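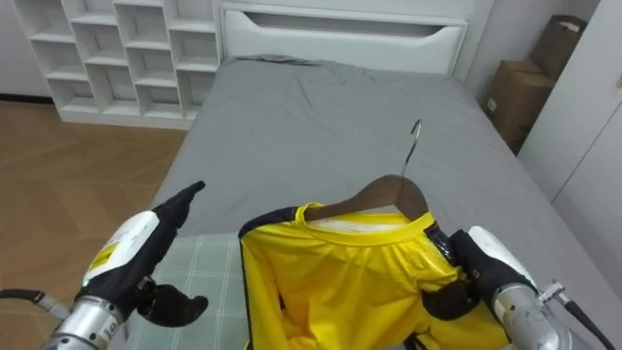 A Warkance test arm pair with fingered hands during the shirt-and-hanger task. The right hand holds the garment; the left is open.

The Warkance hand comparison was a series of trials in which robotic hands and simpler grippers were tested on the same pair of arms, using ordinary household objects. It was run by the engineering firm Warkance and led by Bình Hầu, who also wrote most of the task sheets. The results were released on 2019-06-29 as a short technical report, followed in October by a revised version with corrected timing tables.

The series is mostly known for its clothing tasks, in which a shirt had to be picked up, held by the shoulder, put on a hanger or taken off it. Hard objects such as cups and boxes were also used, but the report gives them less space.

Background

Warkance had built two-arm test rigs for several years before the comparison, mainly for customers who wanted to check a gripper before buying it in quantity. These checks were usually done on a bench with blocks, tubes and sample parts. According to the introduction of the report, bench results were a poor guide to how a gripper would do with cloth, and customers working on laundry and home care had begun to ask for something closer to their own use.

Hầu proposed running all candidates on one rig with one controller, so that differences in the results could be traced to the hand and its settings. Earlier tests had changed the arm, the hand and the control software together, and the numbers could not be compared afterward.

Equipment

Each hand or gripper was fitted as a matched set, one on the left arm and one on the right. Three types were included:

Drukix five-finger hand. A hand with separately driven fingers and a thumb. It was the heaviest of the three and needed the longest setup.

Nadach two-jaw gripper. A parallel gripper with flat jaws and replaceable rubber pads. It had no way of changing the shape of its grip other than the jaw opening.

Steinarsdóttir three-finger gripper. A gripper with one fixed and two turning fingers, meant for both round and flat objects.

The main camera was placed at head height between the arms and looked down at the work area. A second camera position, off to one side, was tried early on and dropped after the operators reported that they could not judge depth from it. Both arms were guided by an operator in all of the scored trials. A short unscored set was run with recorded motions played back, and the report describes it only in an appendix.

Procedure

The report lists 428 scored trials. Each had a time limit of 60 seconds, starting when either hand first moved. A trial ended when the operator called it finished, when the limit ran out, or when the object fell out of reach.

The clothing tasks were done in a furnished room so that the background, light and surfaces would be closer to those of a home. Garments were handled over a bed, which gave a soft surface at a fixed height and meant that a dropped shirt could be picked up again without stopping the trial. Hangers were wooden with a metal hook. Thin wire hangers had been tried in practice runs but bent too easily under the Nadach jaws.

Shirts were chosen in two kinds of fabric, a plain cotton knit and a smooth synthetic of the sort used in sports jerseys. The synthetic shirts were harder for every gripper in the series. Strong colors were preferred, as pale shirts were difficult to tell apart from the bedding in the camera view.

Results

No single design came out ahead on all tasks. The Drukix hand did best when a shirt had to be held at the shoulder together with the end of a hanger, where the fingers could close over cloth and wood at the same time. It was also the slowest to position, and operators often kept the free hand open and well clear of the garment while the other did the work.

The Nadach gripper was the quickest at picking up a hem or sleeve from a flat surface. It lost its hold more often once the shirt was lifted, above all with synthetic fabric. Changing the pads helped, although the softer pads wore through at the edges and had to be replaced during the series.

The Steinarsdóttir gripper fell between the other two on most tasks. Its turning fingers tended to catch loose cloth when they changed position, and the operators learned to set the finger angle before reaching in.

On hard objects the differences were small. The report notes that a buyer who had no need to handle cloth would have little reason to pay for the more complex hands.

Controller settings

A separate chapter deals with grip force. All three types were first run on their makers' default settings and then on values chosen by the Warkance team. The change mattered most for the Drukix hand, where the default closed all fingers at the same speed and pushed the fabric out of the palm. Closing the thumb last gave a steadier hold - a setting that was kept for the rest of the trials.

Cable routing is covered in the same chapter. Cables left loose at the wrist could drag across the work surface or pull on the connector when the forearm turned.

Limitations

The report names several limits. All scored trials were done by 2 operators, both of whom had used two-jaw grippers before and had less practice with fingered hands. Only one size of shirt was used. No garment with buttons was included, and trousers were left out after the practice runs.

The revised version added a note on wear. The Drukix hands had been fitted new at the start, while the Nadach units came from an earlier project and had an unknown number of hours on them.

See also

Parallel gripper
Teleoperation
Cloth manipulation
Robot end effector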